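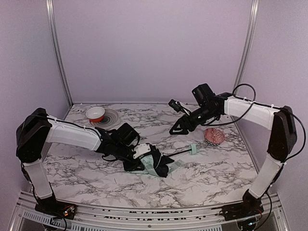
Figure 2. Bimanual cell used for the gripper comparison.

4.1 Gripper Comparison

Grasp reliability was compared for the Fasetti and Hanard fingertips under a single controller, with 400 trials assigned to each. Arm speed and gripping force limits were held constant throughout. Both arms are mounted at the front corners of the cell (Figure 2), which leaves the middle of the tabletop open to either gripper but places the bowls toward the back at longer reach. Results are therefore reported separately for near and far objects. Trials stopped by a controller fault were repeated and are excluded from the totals.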